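Bathroom drawer reset, the quick version

January 2, 2021

Did ours over the break. One drawer, one shelf, the basket under the sink. Took an evening, should have taken half that – I kept stopping to read labels.

Empty it first. All of it, onto a towel on the floor. Don't sort as you go, you'll end up with six little piles and no room to kneel.

Toss straight away: dried-up mascara, any sunscreen past its date, hotel soap that's gone cracked, floss with 40 inches of nothing left on the spool. Medicine does not go in the trash or down the toilet. Take it back to the pharmacy, ours has a bin by the counter.

Wipe the drawer while it's bare. Warm water, drop of dish soap, old cloth. Toothpaste crust in the corners – lay a wet rag on it, go do something else, comes up in one pass. Let it dry properly before anything goes back or the liner curls.

Liner: I used the end of a roll of Trindora shelf paper. Cut it a hair small. Mine was a hair big and I had to do it twice.

Now toothbrushes. This is where our drawer always went wrong. Spares bought in a hurry, packs ripped open, loose brushes rolling around with the hair ties and picking up fluff. New rule: a spare stays in its wrapper until the day somebody needs it. No wrapper, no spare. It goes to the cleaning bucket.
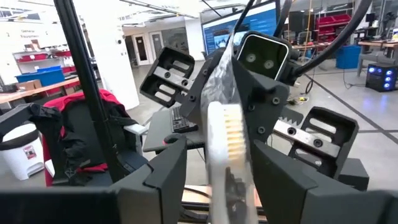

Same goes for guest brushes. Keep them sealed, stand them in a jar, bristles up, so you can grab one at eleven at night without digging. Ours is an old Henik mustard jar, label soaked off. If you only have loose ones, a small zip bag each is fine for spares, but they have to be bone dry going in. Never bag a brush that's in use. It stays damp and gets funky.

Change brushes every three to four months, sooner if the bristles splay. I write the month on the handle with a laundry marker. Mine says December. Wears off eventualy but by then it's time anyway.

Old brushes, don't throw them all out. Keep two or three, well away from the good ones:
– grout lines behind the faucet
– the track of the shower door
– around the drain ring, with baking soda
– sneaker soles
– the gunk where the faucet meets the sink
Snip the bristles down by half for grout, stiffer that way. Put a band of colored tape on the handle so there's no mixups. Ask me how I know.

Travel: pack a wrapped spare in the toiletry bag now, leave it there for good. Saves the gas station stop. I used to keep mine in a hard plastic case from Watkins, the drugstore on the corner, and it was always wet inside. If you use a case, get one with holes.

Under the sink: one basket for cleaning, one for paper, that's it. Stuletti bins fit ours with the pipe in the way – measure round the trap first, not just wall to wall. I didnt. Returned two.

Putting back: daily stuff at the front, spares at the back, nothing stacked. If the drawer doesn't close with one finger, take something out.

Still to do – the medicine cabinet. And the shelf with all the half bottles of conditioner. Next weekend maybe.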